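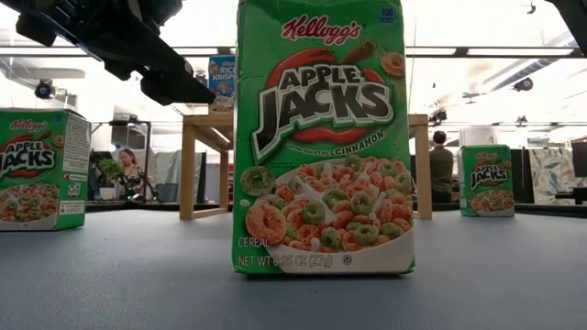 Little Boxes: gallery from the Drunell swap table

Quick page, will tidy it later. Single-serve cereal boxes, the small cardboard ones, from our swap at the Drunell hall plus a few bits from my own shelves at home. Posted Tuesday, June 4, 2024, captions typed on the bus so forgive the spelling. Click any picture for the bigger size (if it loads, the host is slow this week).

Names of who brought what are in the captions where I remembered to write them down. If yours is wrong, email me and I'll fix it.

Apple Jacks, 0.95 oz
Green front, cinnamon stick coming up out of the lettering, bowl of orange and green rings along the bottom. Net weight in the bottom left corner, 27g in the brackets. Small blue badge with a 100 on it, top right. Three of them spread out on the blue-gray table, one up front and the others farther back. The one on the left is turned so you get the side panel too, all the small print in its white block.

Apple Jacks, again
Same green. People kept picking these up. Gwion Griffiths says the red logo on green is the best color pairing on any breakfast box and he will not be argued with. I argued with him. Got nowhere.

The long table, before doors
Everything still in rows. Lasted maybe ten minutes. Next time the rows get labels, or we just give up on rows.

Montserrat's flats
Montserrat Montes opens hers along the glue seam and stores them flat, in sleeves, in a binder. 97 in the binder at last count, she keeps a list in the front. Beautiful job. You can read the side panels without turning anything, which for the nutrition-panel crowd is the whole point.

Binder, open at the raisin pages
Brown, purple, brown, purple. Not a lot of adventure in raisin design but she has them in date order and you can watch the type get bigger.

Flat or full?
The usual fight. Flat takes no room and keeps the color. Full looks like a box. I keep mine full, empty of cereal, with the flaps tucked back in. Please do not swap boxes with cereal still in them unless you say so on the card. We had moths in August two years ago and I am still finding them.

How I empty one
Open from the bottom. Slide a butter knife under the flap, go slow, don't twist. Take the inner bag out, fold the flap back, tiny dot of glue stick. From the front it looks like it came off the shelf that morning. Eat the cereal.

Hwa-young's travel case
Hwa-young Noh carries hers in an old cassette case with foam cut to fit. Each box gets its own slot. Corners perfect, every one. She brought 24 and went home with 28, so somebody was feeling generous.

Corner damage, close
What to look for when you trade. White fuzz on the corner means the cardboard has been knocked, and no marker pen is going to hide it. Please stop using marker pen.

Sun fading
Left one lived on a windowsill, right one in a drawer. Reds go first. The greens seem to hang on longer in my house but I wouldn't swear to it, my kitchen faces a wall. Keep them out of the window anyway.

Mensah Street shelf
Fuseini Fiadzo's kitchen, he let me come by after. One long shelf over the door, every box facing out, nothing stacked. He dusts with a paintbrush. I have now bought a paintbrush.

Same shelf, left end
Multipack wrappers, rolled up and standing in a jar. Never thought of keeping the wrapper. Now annoyed about all the ones I threw out.

Side panels
A whole set of shots just of the sides. I know, I know. But the fronts are what everybody photographs and the sides change more often, so if you are trying to tell two printings apart look there first. Dense text, tiny. Bring your reading glasses.

Circled letters
Small symbols near the weight, like the circled U. New people always ask. It's a kosher mark. Write it on your card if you're logging properly, it's an easy thing to miss and sometimes it moves around from one printing to the next.

Cards
Our swap cards, front and back. Name, weight, full or flat, condition, what you want for it. Nuala Dunne designed these and they're so much better than the sticky notes. Sticky notes lifted the ink off a box of mine once. Never again.

Condition words we use
Crisp, good, handled, sad. That's it. "Mint-ish" is not a condition, Gwion.

Nuala's breakfast tray
Not a swap item, just pretty. Tray, spoon, small box, small bowl. She still eats straight from the box sometimes, the old way, cut along the front and pour the milk in. Tried it. Milk on the floor.

Milk on the floor
Mine. As above.

The wants board
Full by noon. If you wrote a want and left no phone number, come and find me, there are several like that and one just says "the yellow one??" in green pencil.

Zolton tins
Off topic but they were on the table. Zolton lunch tins, the flat kind, good for storing flats up to a point. Lids are stiff. Line them with plain paper first, the inside can leave a gray smudge along the fold. Ask me how I know.

Storage, my closet
Shoe boxes on their sides. Not elegant. Sorted by color and not by brand, which drives Montserrat up the wall, but I can find a green box in a second and that's how my head works. Silica packets in each, changed when I remember.

Green shelf
What it says. Apple Jacks live in here, plus anything else green enough. I'm fussy on what counts as green. Teal goes with the blues.

Photographing yours
People asked, so. Plain table, nothing shiny under it. Stand the box up, camera level with the middle of the front, not looking down on it or the top goes wide. Turn one box a bit to the side so we get the panel as well. Window light is fine, flash is not, it blows out the white parts and then you can't read teh weight. If you've got doubles put them all in, it helps to compare how the color came out.

End of the day
Table half bare, lots of empty carrier bags, Fuseini asleep in a folding chair (he said okay to posting it).

Lost and found
One glue stick, one kid's mitten (in June?), one reading-glasses case, blue, no glasses in it. All at mine.

Still looking for
Apple Jacks side panels from any other printing, flat or full, I don't mind handled. Anything in the smaller snack size. Wrappers, now, thanks to Fuseini. Will trade doubles, I have a drawer of them, or will post you Zolton tins if you pay the shipping.

Sending pictures in
One box per file if you can, your name in the subject line, and tell me the weight printed on the front. Don't crop tight, I'd rather trim it myself. Phone pics fine. I put new ones up when I get a free evening so give it a week before you chase me.

Next swap
August, same hall, date when they give me one. Doors at ten, tables free, bring change for coffee. Hwa-young is bringing the foam cutter if anybody wants slots done, bring your own case and know your box size before you get in line.

More pictures on page 2, once I've turned them the right way up.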